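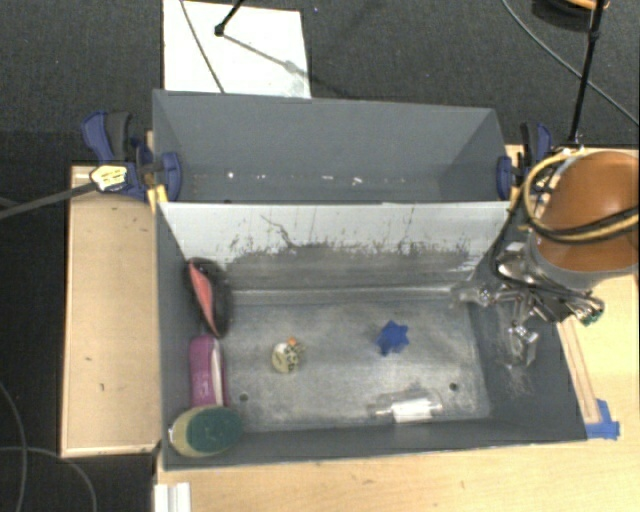

Step 4. Setting up your two bins and running the first picks

Okay, the arm is bolted down, the Hokinura gripper is on, and you've been through the power-up checks in Step 3. Now for the fun part! I've set up a good few of these Drostora kits, and this is the order I use every time.

1. Put one bin behind the other, with the arm off to the side so it can reach over the wall of the front one. The front bin is the one you'll pick from and the back one is for drops.

2. Clamp them. I put a clamp on each side, left and right, with the pads gripping the walls of the rear bin. Snug is plenty. If the wall bows in, back off a turn.

CAUTION: Hit the stop button before you put your hands anywhere near the bins. Yes, every time, even if the arm looks parked.

3. Mark where everything sits. Blue tape on the tabletop does the job and peels off clean (my tables have seen a lot of it).

4. Tidy your cables. The bundle on the arm needs some slack to loop when the wrist turns, so don't zip-tie it flat to the housing. Ansel Doucet did that on his first build and had to order a new harness.

5. Fill the front bin with a mixed handful of stuff. I like a long case, a scrub brush or sponge, a little figurine, something star-shaped and one clear package. Spread them out a bit and leave one or two against the wall, which is where the gripper has to work for it.

NOTE: Clear packaging is the hard one! Reflections confuse the picker, so if it keeps skipping yours, turn it until a printed label or insert faces up and try again.

6. Open the Hadolis app, choose Bin to Bin, and set the speed to 27 percent. Run 52 picks and write down every miss, with the item and where it was lying.

7. If you like what you see, bump the speed up and do a longer run of 200.

CAUTION: If a finger scrapes the wall or the floor, stop and redo the height setting from Step 2. Scuffs on the bin are only cosmetic, but a bent finger will throw off every pick after it.

NOTE: The finger pads are good for nearly 2,000 picks in my experience. Ebere Okoro at the parts desk can send you spares, and swapping them is covered in Step 6.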